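Vudine Striped Panel Quilt
Bedding by Nirance

The Vudine is a lightweight quilt for single and king single beds. It has a wide striped section through the middle and a plain panel at the foot, joined by a stitched seam. The stripes are pale green, beige and grey on white, and the foot panel is a dusty pink. We introduced it in April as part of the Tu bedroom range, alongside the Leder headboard cover.

It was designed for smaller rooms, where the bed usually ends up lengthwise along a wall and doubles as somewhere to sit, sort things out and eat. The cover has a soft finish that creases a little in use. Give it a shake and lay it flat in the morning and most of the creases will drop out.

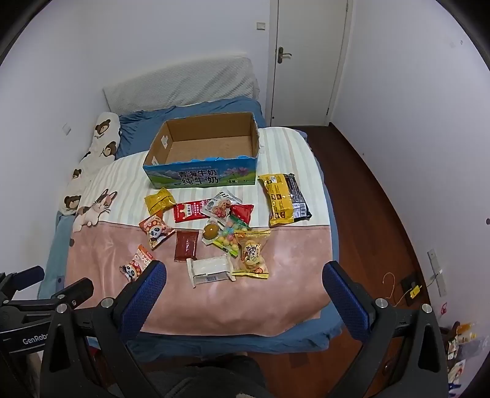

Maree Tolhurst

The quilt sits well over a darker sheet set. With blue bedding underneath, a ruffled sheet edge shows below the pink panel and gives the foot of the bed some colour. If you would like the sheet hidden, order one size up. An off-white quilted cover on the headboard keeps the far end of the bed pale, and a long plush pillow, like the white one with the bear faces, can go down the side nearest the wall.

The bed also makes a handy spot for unpacking a box of snacks. Crumbs brush off the striped section easily, but spills should be blotted with a damp cloth straight away. Please don't use bleach on the pink panel.

Details
Item number: 748
Sizes: single, king single
Colour: white with pale green, beige and grey stripes, dusty pink panel
Care: cold gentle machine wash, line dry in shade, cool iron if needed
Pack contents: 1 quilt. Sheets, pillows and headboard cover sold separately.
Guarantee: 2 years on seams and stitching

Delivery
Orders leave our warehouse within 5 working days. Unused quilts can be returned in their original bag, and refunds are processed within 7 days of the parcel reaching us.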